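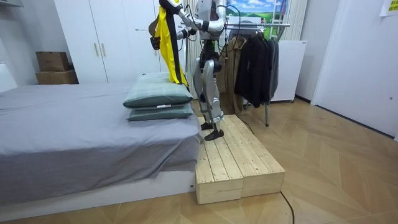
Edero
Planning and perception software for two-armed robots that handle cloth

Cloth is a wonderful problem. A mug has a handle and the handle stays where it is, but a shirt has a new shape every time you touch it, and half of it is usually hidden under the other half. Edero is our software for robots that have to work with clothes, bedding and towels in ordinary rooms, and it is the thing we at Sistent have enjoyed building more than anything else so far.

It runs on a workstation next to the robot, takes in the camera streams and joint states, and sends back whole-body motion for arms, hands, waist and legs. You can use the full stack or take only the cloth tracker and keep your own planner. Plenty of labs do the second, and we're happy with that!

What it does

Cloth tracking
The tracker keeps a running guess at the shape of a garment, including the parts the cameras can't see. It starts with an outline, looks for seams, hems, collars and straps, then bends a simple mesh until the two agree. When it loses a corner it says so, and the lost region turns grey in the viewer. Bontu Habte wrote the first version for tea towels and it has been growing sleeves ever since.

Trims and contrasting strips are a great help here. A dark band on a bright garment gives the tracker a line to follow all the way down a fold, so if you are choosing your first test clothes, choose something with a stripe or an edging. Plain black knitwear is still the hardest thing you can give it.

Grasp choice
Edero scores possible grasp points on the mesh and picks a pair, one for each hand, or a single point with the second hand kept close by for later. The score takes in reach, how far the cloth will hang, what it might brush against on the way, and how easily the next grasp can be made. You can see all the scores, change the weights and replay the same moment with new ones. Changing the "hang" weight and watching the arms come up higher is a good first afternoon with the software.

Whole-body planning
Arms, waist and feet are planned together. If a garment is hanging low over the bedding, the planner can lift the hand, turn the body or take a step, and it compares all three before it moves. Standing surfaces are part of the room model, so you can mark a platform, give its height and edges, and Edero keeps the feet inside them. Slatted tops are supported from version 3: draw the direction of the planks and set the widest gap.

The room model
Setting up a bedroom takes one slow sweep with a depth camera and some tidying by hand. Beds are treated as soft, wardrobes and walls as hard, and curtains as "may be touched, shouldn't be pulled". Coats on a rail get the same treatment as curtains. Cables on the floor can be drawn in as no-step lines.

Task scripts
Tasks are written as short text files. A pick-up-and-hold looks like this:

task hold_garment
find garment on bed
grasp with nearest_hand
raise until clear_of bed by 115 mm
hold, other_hand ready

Every line can be run by itself, paused, or handed over to a person on the remote controls and handed back again. Handing back was Živko Jurić's project and it is lovely to use. The planner picks up from wherever the arms are, with no return to a home pose.

Replay and labelling
Every run is saved with camera streams, joint states, mesh and the scores behind each choice, all on one timeline. Drag the slider, stop at the moment a sleeve slipped, and open the same moment in the planner. Labels can be added in the viewer and exported as plain CSV, or in the Russo format if you use our older tools.

The sample set

Each licence comes with 300 recorded runs from our own test rooms, and 261 of them have full mesh labels checked by a person. The other 39 are left unlabelled on purpose and make a fair test for your own tracker. There are shirts, jumpers, pillowcases, a dressing gown and one very stubborn fitted sheet. Failed runs are left in, marked as failed, with a short note from whoever was at the desk.

What you need

Two arms with seven joints each and some kind of gripper or hand at each end. Legs or a wheeled base are optional.
At least one depth camera with a clear view of the work area. Two are better for anything larger than a pillowcase.
A Linux workstation with a recent graphics card and 32 GB of memory.
Joint position control at 100 Hz or faster. Torque readings are used if you have them.
A wired emergency stop. Edero watches its state but is no replacement for it.

What it can't do yet

Knots, and anything turned inside out. Buttons can be found but not done up. Wet washing is outside what the tracker has learned, and so is lace. Shiny robot shells can throw bright patches into the depth picture, so run the self-mask tool first and check the elbows and forearms with care. Enikő Kun is working on inside-out sleeves at the moment and her early meshes are a joy to look at.

New in the May release

Mesh updates are faster when the garment is hanging freely.
The viewer remembers its window layout (finally).
Ticket 666, where the tracker took a pillow label for part of a shirt, is closed.
Straps narrower than a finger are now kept in the mesh.
Room models from Bustivance can be opened directly.

Licences and help

Research licences cover one robot and any number of users, and include a year of updates. Teaching groups can ask for the simulator build, which has the full task language and viewer but no hardware drivers.

Kristof Van Leeuwen looks after new installations and will go through your camera layout with you on a call before you order. Bring a rough floor plan and a list of the garments you care about. Questions about drivers go to Norbert Győri, who keeps the list of supported arms and hands and likes hearing about odd ones.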